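Speaker Notes
Comparing Two Grippers for Bin Picking: Results from the Flumier Trials
Sirkka Partanen, Temport
Session starts 9:30. Allow time for questions at the end.

Slide 1. Title
Thank the organizers and the session chair. State that the work was carried out at Temport between January and April, and that the opinions on the last slide are those of the project group and do not represent a purchasing decision.

Slide 2. What we set out to learn
Flumier is our internal program for handling small mixed parts. Last year the program had one gripper, the Zabala, and no measured basis for replacing it. The group was asked to test a second design, the Clakidness, on the same arm and with the same controller settings. We did not test arms. If this is raised, refer the person to the written report.

Slide 3. The two grippers
The Zabala has short fingers and a fast close. The Clakidness has longer fingers and a slower close, and its force limit can be set by the operator. Both were fitted with a wrist camera. Mounting the camera took longer than planned on the Clakidness, and the bracket was redrawn before the trials could begin.
(Pause. People usually want to read the table.)

Slide 4. Method
Each gripper made 700 attempts. A pick was counted as good when the part was lifted out of the bin and released over the target tray. A part that was dropped on the way counted as a miss, even if it fell into the tray. Operators were not permitted to move parts by hand during a run. The order of the runs was drawn by lot each morning.

Slide 5. Results, open parts
With parts away from the walls the two grippers performed alike. Do not spend long here. The Zabala was faster per pick and the operators preferred it for this work.

Slide 6. Results, parts near a wall
The difference appeared at the walls and in the corners. Of the misses recorded for the Zabala, 309 occurred with the part close to a wall. The usual cause was the outside of the finger meeting the rim before the fingertips reached the part. Longer fingers helped, but they also hid more of the bin from the wrist camera during the approach.
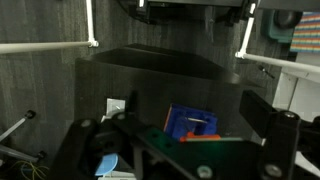

That loss of view deserves more attention than we gave it at the start. The controller plans the last part of the approach from the wrist camera alone. When a finger covers a small part, the planner has to work from an earlier view, and any part that has shifted in the meantime will be missed. We tried 14 camera positions on the Clakidness bracket. Moving the camera outward improved the view of the bin floor and made contact with the rim more likely. The position we kept is a compromise, and the report gives the measurements.

Slide 7. Dark bins
Mention briefly. A dark bin floor gives the camera little to work with, and exposure set for the floor tends to wash out bright parts. We fixed exposure for the parts and accepted a poor reading of the floor. A member of the audience at the spring meeting asked about adding a light at the wrist. We have not tested this.

Slide 8. Recommendations
Keep the Zabala for open trays and shallow bins. Use the Clakidness where walls are high or parts collect in corners. Sites that can support only one gripper should choose by bin depth first and cycle time second. Changing from one to the other requires a new camera calibration, and 2 operators should be trained for this at each site.

Slide 9. Next steps
Repeat the wall trials with a fixed overhead camera in addition to the wrist camera. Funding for this stage has been requested.

Leave Slide 9 on the screen during questions. The results table is in the backup slides, after the contact page.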